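Teaching by demonstration

Teaching by demonstration (also called showing, guiding or hand-leading) is a way of giving a robot a new skill by letting a person carry out the task through the robot's own arms, while the joint positions and camera views are stored along the way. The stored runs, usually known as demonstrations, are later used to train a control program that tries to do the same thing by itself. It is an old and rather friendly idea, close to the way a grandparent might put their hands over a child's to show how a knot is tied, and it suits the sort of household work that is dreadfully hard to put into written rules.

Methods

Two families of method are in common use. In the first, known as hand guidance, the teacher takes hold of the arm itself and moves it, with the motors slackened so that it follows easily. In the second, remote control, the teacher stands apart and works a matching pair of small arms, or handheld grips, and the robot copies each movement as it comes. Hand guidance is cheap and quick to learn, but it becomes awkward with two arms, as most people would need another pair of elbows. Remote control asks for more practice - the Hurnon handbook suggests 60 short runs before any are kept - and leaves the cameras with a clear view of the work.
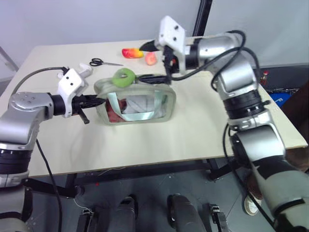
Soft goods are among the harder subjects for a teacher. Cloth and thin plastic change shape whenever they are touched, so two runs of the same task never look quite alike, and the teacher has to decide afresh each time where to take hold. A zippered bag with a clear front panel and a strap handle is a good case, as one gripper can be kept near the side while the other reaches along the back, and the strap may end up lying across almost any part of it. Teachers at the Fasurard workshop are encouraged to move slowly, to pause before closing the fingers, and to leave a clumsy grasp in the record if they manage to put it right, for a program that has only ever met perfect runs tends to be lost at the first slip.

Number and variety of runs

How many demonstrations are enough is a question with a good many answers. A simple pick-and-place task has been taught at Fasurard with 49 runs, whereas packing tasks there have taken around 105. Variety matters a great deal too, and it is usual to shift the items between runs, to change which things lie about on the table, and to let more than one person do the teaching. 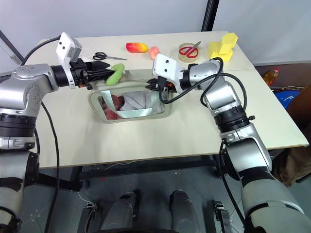
Laiba Bugti has argued that variety can be overdone in the early stages, and that a beginner's first batch should come from one teacher with one steady habit of hand, other people being brought in once the program can finish the task at least now and then. Her view is followed in the Hurnon handbook, though the later edition softens it a little and allows a second teacher from the start if the two have practised together.

See also: hand guidance; remote control; two-armed robots; grasping of soft goods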